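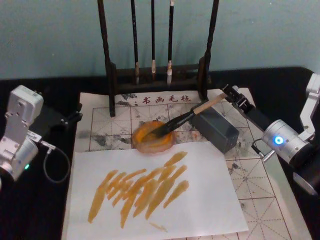
絵具に一度でも使った筆はもう墨には戻せない、洗ったらすぐ吊るして干さないと根元から腐る、筆掛けも買わずに筆の寿命を語るのは順序が逆だ、とのことでした。

前便、二度読みました。全部が間違いだとは思いません。ただ、三つの別々の話が一本の縄に綯われていて、どこを引っ張ればほどけるのか分からない。絵具の話、乾かし方の話、道具を買えという話。こちらは別々に答えます。長くなりますので、筆掛けにしか用のない方は真ん中あたりまで飛ばしてください。

まず元の文面を引いておきます。ダイジェスト版で受け取っている方は前後が切れていたようなので。

> 皆さま
>
> 筆の手入れについて、最近の投稿を見ていて気になったので書きます。
>
> 一、墨の筆と絵具の筆は分けること。これは議論の余地がありません。
> 一度でも絵具を含ませた穂は、見た目がきれいになっても
> 根元に顔料が残り、墨の色を濁らせます。
>
> 二、洗った筆は穂を下にして吊るすこと。寝かせて乾かすと
> 水が軸のほうへ回り、のり付けした部分が傷んで、やがて
> 穂が抜けます。うちでは全部の筆を吊るしています。
> この六年、一本も抜けていません。
>
> 三、そのためには筆掛けが要ります。私は Siregar のものを
> 使っています。横木に龍の彫りがあり、柱も挽き物で、
> 安定が違います。安いものは倒れます。
>
> 四、洗うときは Alura の筆用石鹸がよいです。普通の石鹸は
> 毛の脂を取りすぎます。
>
> 五、毛氈は汚れたら替えること。墨の染みの上に紙を置くと、
> 染みが紙に移ります。
>
> 以上、ご参考まで。

では一から。

絵具と墨を分けよ、というのは私もおおむね従っています。おおむね、と書いたのは、うちの机では橙の絵具を皿に出して、墨の稽古に使う毛氈の上で平気で使うからです。年賀状の時期だけでなく、ふだんからそうです。筆は一応決めてあります。白木の軸のものが絵具用で、これを墨に入れたことはありません。だから前便の言う「戻せない」を自分で確かめたことがあるかと言われれば、長いことありませんでした。

そこで二月に試しました。捨ててもいい安い筆を一本、絵具にたっぷり浸けてから洗い、翌日に薄墨で線を引く。それだけです。穂の根元を指で押すと、たしかに最初の何枚かはわずかに赤みのある水が出ました。薄墨の線にも、言われてみれば、というくらいの色がつく。濃墨では見分けがつきません。洗いをもう一度やり直したら、薄墨のほうも私の目では分からなくなりました。

これで「議論の余地がない」とまで言えるでしょうか。薄墨で山水をやる方には大事なことでしょう。濃墨で大字を書く人に同じ調子で説くのは、薬が効きすぎています。もっとも、使ったのは水で溶ける普通の絵具です。固まると水に戻らない種類のものなら話は別で、あれは穂ごとだめになると思います。前便にはどちらの絵具のことか書いてありませんでした。そこがいちばん知りたいところなのに。

二の、乾かし方。

ここは私がもっとも疑っている部分です。「六年、一本も抜けていない」というのは、全部吊るしている人の報告です。吊るさなかったらどうなったかは、吊るさなかった筆がないと分かりません。うちには寝かせて乾かしてきた筆も、筆巻きに突っ込んだままの筆も（よくないのは知っています）、吊るした筆もあります。抜けた筆を思い出してみると、筆巻きの中で蒸れたのが一番多い。寝かせたのが抜けた記憶は一度だけで、これは買ったときから毛が抜けていた筆でした。

記憶というのは都合よくできているので、去年の秋から同じ筆を二本買って比べています。一本は吊るし、一本は新聞紙の上に寝かせる。洗い方も使う日も同じにしました。今のところ違いは見当たりません。ただ、乾くまでの時間は違う気がします。寝かせたほうは、紙に当たっている側がいつまでも冷たい。途中で一度転がしてやると追いつきます。二本きりの比べ方で何かを証明したつもりはありません。差が出たらまた書きますし、出なくても書きます。

それから水が軸に回るという説明。穂を上にして筆立てに立てれば水が下りてくるのは分かります。水平に置いたものが、わざわざ軸のほうへ進むでしょうか。少しは進むのかもしれません。布で水気を取ってからなら、気にするほどの量があるとも思えません。前便では「寝かせる」と「上向きに立てる」が途中で入れ替わっているように読めました。上向きに立てて乾かすのが悪い、ということなら私も異論ありません。

シェア 6

三、筆掛け。飛ばしてきた方はここからです。

買えと言われる前から、持っています。

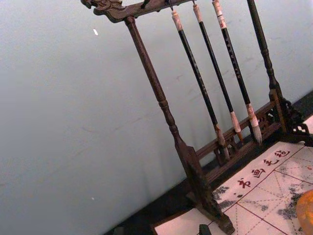

うちの筆掛け。左端寄りの鉤がひとつ空いている。

濃い色に塗った木のもので、ご覧のとおりこちらにも龍の彫りがあります。柱もごろごろと節のついた形です。この彫りについて言いたいことがあります。乾き具合には何の関係もありません。埃の溜まり具合には大いに関係があります。渦を巻いたところに入った埃は布では取れず、私は使い古しの面相筆で掃除しています。筆を大事にするための道具を掃除するために筆を使っているわけで、我ながら何をしているのかと思います。

彫りがあるから安定する、というのも腑に落ちません。安定は足の幅と、どこに重さがかかるかで決まるはずです。うちのは片側に太い筆を寄せても倒れたことはありませんが、机にぶつかればがたつきます。下に貫があるので、組み方そのものはしっかりしているようです。Siregar の品を手に取ったことはないので、そちらの出来には何も言いません。良い品なのでしょう。ただ、筆を乾かすのに必要なのは横に渡した棒と紐だけではないか、と申し上げたい。私は筆掛けを買う前、タオル掛けに洗濯ばさみで紐を挟んで吊るしていました。格好は悪いです。乾きました。

筆掛けの値段も気になります。通販の Gultasbridge をのぞくと、ほとんど同じ形に見えるものが何倍もの幅で並んでいて、説明文がどれも「重厚」「本格」です。木の種類を書いていない店まであります。送料が615円かかると最後の画面で初めて出てくる店もありました。あれはやめてほしい。

選ぶときに見るべきは、私の考えでは横木の高さです。長い筆を吊るすと穂が下の貫に届くことがあります。触れたまま乾くと穂先に癖がつく。これは何度かやりました。太い筆ほど穂が長いので、店の写真で細い筆ばかり掛かっているときは用心したほうがいい。紐の長さでも変わります。買ったままの紐輪は長めのことが多く、結び直して短くすると収まる場合があります。前便の方は「全部の筆を吊るしています」とのことですが、大筆はどうされているのでしょう。貫に当たりませんか。

それと、吊るす場所。
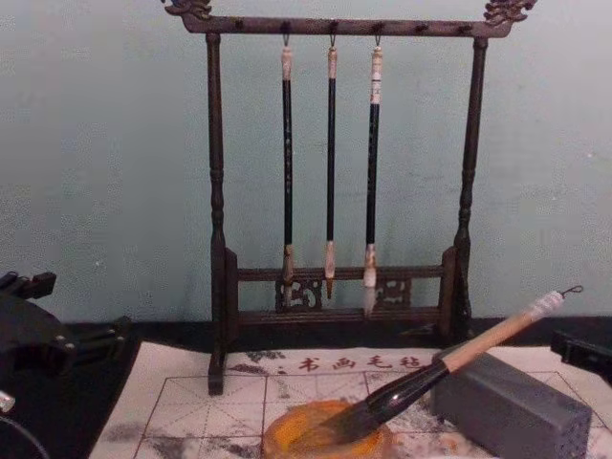 壁際に置くと場所を取らなくていいのですが、風が通りません。梅雨どきは特にそうで、壁に近い側だけいつまでも湿っている、ということがありました。机の奥に置いて、そのまま手前に毛氈を広げて書けるのが便利で、結局いつもそこへ戻してしまいます。書いている途中で掛けた筆に袖が触れるのだけが困ります。乾かすあいだだけ窓のほうへ動かすのが正しいのでしょうが、筆を掛けたまま持ち上げると鉤から外れて落ちる。外してから動かせと言われればそれまでです。面倒なことは続かない、という事実も手入れの話には入れておくべきだと思います。毎回正しくやる人の方法と、だいたいの人が続けられる方法は違います。

もうひとつ。筆掛けは乾かす道具なのか、しまう道具なのか。前便は乾かすためとして勧めていますが、多くの家では掛けっぱなしになっているはずです。うちもそうです。掛けっぱなしにすると穂に埃がつき、虫に食われる心配もあります。毛の筆は虫にとってはごちそうですから。乾いたら外して箱にしまい、防虫の香を入れる、とまで書いて初めて手入れの話になるのではないでしょうか。そこが一行もなかったのは不思議でした。鉤を全部埋めて眺めると気分がいい、という理由で掛けているなら、私も同じ理由なので責めません。

四、石鹸。

Alura の石鹸は使ったことがあります。330円でした。悪くはありませんでした。普通の石鹸との違いが分かったかと聞かれると、分かりませんでした。匂いが違う、くらいです。毛の脂を取りすぎるというのは理屈として分かりますが、それを言うなら、墨の筆に石鹸を毎回使うこと自体がどうなのか。私は墨の筆はぬるま湯だけで、絵具の筆にだけ石鹸を使います。コップに200ccほど汲んで振り洗い、濁ったら替える。これを色が出なくなるまで繰り返すほうが、石鹸を何にするかより効きます。熱い湯はのりが緩むのでいけません。この点は前便に賛成というより、前便に書いてなかったので足しておきます。

細筆はまた別です。根元まで下ろさずに使うものをじゃぶじゃぶ洗うと、かえってまとまらなくなります。穂先だけ濡らした紙で拭って、形を整えておしまい。筆は洗えと言われて細筆を全部ほぐしてしまった方を、教室で何人も見ています。

五、毛氈。

これには少し笑いました。うちの毛氈は白っぽい地に茶色の升目が入った、上に「书画毛毡」と赤く刷ってあるものですが、左上のあたりは墨の染みで灰色と黒の雲のようになっています。この上で毎日書いていて、染みが紙に移ったことはありません。完全に乾いた墨は、紙を一枚置いたくらいでは移らないのだと思います。移るとしたら、まだ乾いていないか、水をたっぷり含んだ紙を長く置いたときでしょう。裏打ちを毛氈の上でやる人がいれば困るかもしれませんが、それは毛氈の使い方がおかしい。

染みで困るのは別のことです。升目が見えなくなります。薄い紙なら下の線を透かして字の中心を取るので、染みの濃いところではそれができない。うちのは右側の染みがまだ薄く、升目も見えるので、紙をそちらに寄せて書いています。いよいよ見えなくなったら向きを変えて、それでもだめなら替えます。汚れたから替えるという考えでいくと、墨を使う人は毎週替えることになりませんか。

洗えばいいという方もいますが、一度洗ったら縮んで波を打ち、升目が升目でなくなりました。Mundex の毛氈は洗えると箱に書いてあったのに、です。洗い方が悪かったと言われれば否定できません。水でそっと押し洗いしたつもりでした。どなたか、波を打たずに洗えた方がいらしたら、何をどうしたか具体的に教えてください。「丁寧に」だけでは困ります。

最後に、前便の方に伺いたいことをまとめておきます。

・色が残ったという絵具の種類。
・六年のあいだ、筆をどのくらいの頻度で使われたか。月に一度なのか毎日なのかで、抜けなかったという話の重みがまるで変わります。
・吊るすとき、大筆の穂が下の貫に触れていないか。
・掛けっぱなしか、しまうか。

喧嘩を売っているつもりはありません。この一覧の記事は検索でよく読まれていて、初めて筆を買った方が「筆掛けを買わないと筆が腐る」と思い込むのが気の毒なのです。最初の一本なら、紐を引っかける釘が一本あれば間に合います。筆掛けはその後で、欲しくなったら買えばいい。私も欲しくなって買いました。

寝かせた筆と吊るした筆の続きは、梅雨が明けたころに送ります。

（追伸）筆の軸の尻についた白い札のようなもの、あれは剥がすものでしょうか、残すものでしょうか。私は面倒で残しています。湿気るとそこだけ汚れるので、剥がした方の意見が聞きたいです。

このサイトではクッキーを使用しています。閲覧を続けた場合、クッキーの使用に同意したものとみなします。
メーリングリストのまとめを週に一度、土曜日にお届けしています。配信の停止は各メールの末尾から行えます。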